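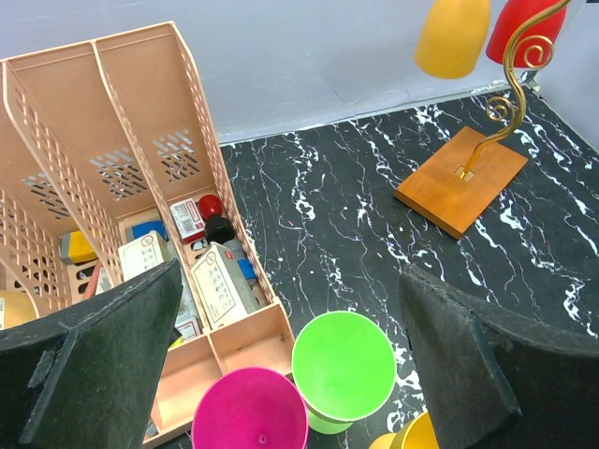 Clondow, Saturday, March 14, 2020

Condensation on the inside of windows is at its worst from November until the clocks go forward, and a lot of people only deal with it once the sills have gone black. The black spotting is mould. It comes off most surfaces fairly easily if you catch it early, and it will come back if the room stays damp.

Start by wiping the glass each morning. A window vac is quick, but a squeegee and an old towel will do. Work from the top down and finish by running the towel along the bottom seal, where water sits longest. Hang the towel outside or put it in the wash. If it dries on the radiator, the water goes straight back into the air.

For mould on painted sills, mix a squirt of washing-up liquid into 500 ml of warm water. Wear rubber gloves, open the window and close the door to the rest of the house. Wipe with a damp cloth, turning it often, and throw the cloth away afterwards. Do not brush mould while it is dry. If a stain is left behind, use a shop-bought mould remover, leave it for 10 minutes or whatever the bottle says, and rinse. Never mix it with any other cleaner, and keep it off curtains.

Silicone sealant is harder. Once mould has got into it, scrubbing only roughens the surface. Cut the old bead out with a sealant knife, clean the gap, let it dry overnight and put in a new one.

Bedrooms usually suffer most. Two people asleep with the door and window shut put a surprising amount of water into the air. Leave the trickle vents open, even in cold weather, and pull the bed and wardrobe a hand's width from outside walls. Sadia Dhanial wrote in to say that opening the curtains as soon as she gets up made more difference in her back bedroom than the dehumidifier did.

In the kitchen, put lids on pans and leave the extractor running for a while after you have finished cooking. Clean its filter too. Metal ones can be soaked in hot water with a little washing soda, unless they are aluminium, in which case stick to washing-up liquid.

Droplets between the two panes of a double-glazed window are a different matter. The seal on the unit has failed and no amount of wiping or airing will cure it. You can normally have the glass replaced without changing the frame. Measure the visible glass, note the thickness of the unit if you can, and get more than one quote. Jawad Niazi was quoted up to 198 pounds for a single landing window and paid a good deal less elsewhere.

Contact us | © 2020 Penner Home Tips | Back to top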